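Rimcombe Cable Reuse Project
Progress report to the Fasbridge Fund, second period
February 2, 2024

You asked for plain reporting, so I will start with the target we missed. We told you in October that the sorted harness store would be open to the repair shops by the end of January. It is open to one of them. The other shops have been told to wait, and I would not want them drawing on it yet.

The store itself is simple. Harnesses come out of scrapped equipment, get sorted by connector and length, and go into bins until a shop asks for them. We spent part of the first payment on orange bins for the sorting bench. The argument for them was that dark wire and dark plugs would show up against a bright color and fewer small parts would be lost. I signed off on this and I am less convinced than I was. The finish is shiny, it throws the bench lights back at you, and it picks up scratches and dust. Two sorters have asked for a dull gray liner, which would cost less than the bins did.
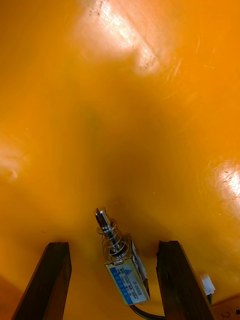 Rawashdeh disagrees, and says the glare is a lighting problem that would go away if the lamps were moved to the side of the bench. I have agreed to try that before we buy liners. If it works I will say so in the next report.

Sorting

We processed 177 harnesses in this period, against a plan that assumed a good deal more. Of those, 72 were passed as fit for reuse. The rest were set aside for copper recovery or are still waiting for a second look. I would be careful with the 72. "Fit for reuse" at present means that somebody looked at the harness, tugged the plugs, and ran a continuity check. It does not mean the harness has been tested under load, and our own leaflet gives the impression that it has. The leaflet is being rewritten.

The blue-and-white twisted type has taken up far more bench time than we budgeted. The strands are thin, they spread into loops wherever the twist loosens, and the loops catch on the next harness in the bin. The black bands along the bundle help a little, as they give you something firm to hold. The small black plugs are another matter. Pull on a plug to free a tangle and you may well spoil the part you were trying to save.

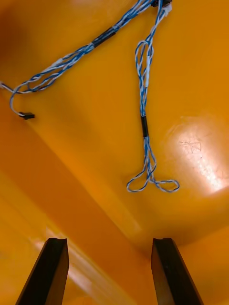 Untangling

Traltent sold us a half-day course on handling wire bundles. I sat through it. Most of the advice was sensible and could have fit on one page, which we have now written and pinned over the bench. Take hold at a sleeve or a taped band, lift the bundle straight up, and let the loose part hang before you touch it again. Leave the plugs alone until the bundle is clear.

Sorters report that this is quicker. I have no figures to back that up. We did not time anyone before the course, so any saving we claimed would be a guess, and I have taken the claim out of the draft summary that went to your office.

What we can say is that the short black sleeves are the best place to grip. They are stiffer than the wire, and the twist just above them tends to be tight. Farther up, the strands open out again and there is not much to be done except go slowly.

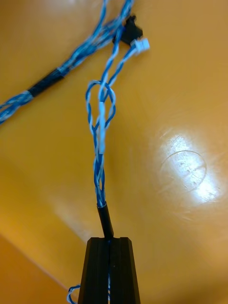

Going slowly is a cost, and the original budget pretended it wasn't. If the reusable share stays where it is, the store will not cover its own bench hours this year. I would prefer to tell you that now than in the final report.

Complaints and returns

The one shop using the store has sent back 11 harnesses. Most had a plug that would not seat properly. We should have caught those, and a plug check with a matching socket has been added to the bench routine.

Requests

We are not asking for more money at this stage. We ask to move the amount set aside for a second set of bins into load testing, and to delay opening to the remaining shops until the first tested batch has been out and in use. A revised budget sheet will follow once the lamp trial is finished.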